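Robots Can Put Away Your Groceries, Provided You Have All Afternoon

The future of housework has two arms and a plastic bag to deal with. Cosbridge, a small company in Widau, spent part of May trying to find out whether a machine can handle fruit without anyone having to mop up afterward.
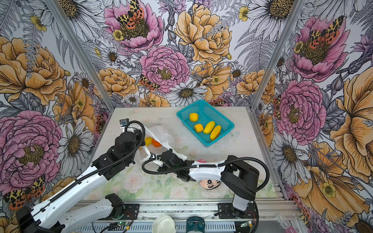
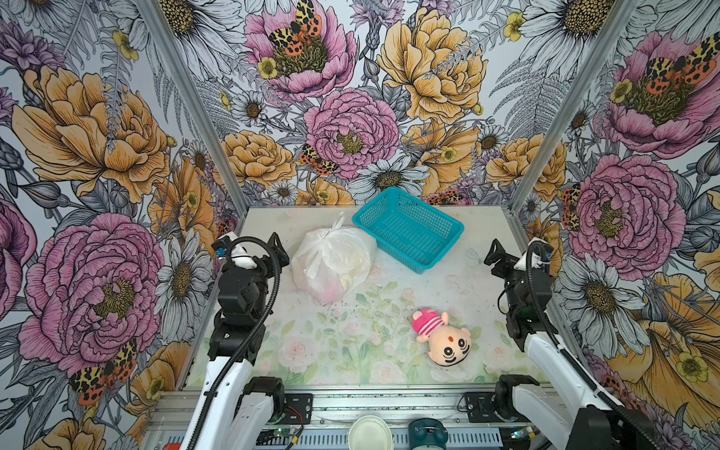
Robot arms at the Cosbridge test table, with the turquoise basket and the plastic bag.

The chore is one most people do while talking on the phone. Fruit goes from bag to basket, or basket to bag, depending on the day's instructions. Cosbridge says its arms have now made 679 tries at it, and that 60 percent of them ended with every piece where it was supposed to be. The company calls this encouraging. Anyone who has hired a teenager may agree.

"An orange is easy," said Yeshi Degefa, who runs the tests. "The bag is the problem. It's a different shape every time you look at it, and it sticks to things." A tidy run takes 25 minutes — a figure she offered before we asked, and then asked us to put in context. The context is that last year it took longer and there was more juice.

The trials are being watched by Masilela, a grocery chain that would like help in the back room at its Plilholm store. Amanuel Tsegaye, who manages the produce section there, came by for a demonstration and stayed for 2 runs. He was polite about it. He noted that his staff also answer questions about melons, find lost children and know when a mango is past saving.

"I'd take one tomorrow for the night shift," he said. "It could do one bag before we open."

Cosbridge plans to move on to paper bags next, followed by egg cartons. Degefa said the eggs in the first round will be hard-boiled. Masilela has not placed an order, and the produce jobs in Plilholm are still being advertised, with weekends required.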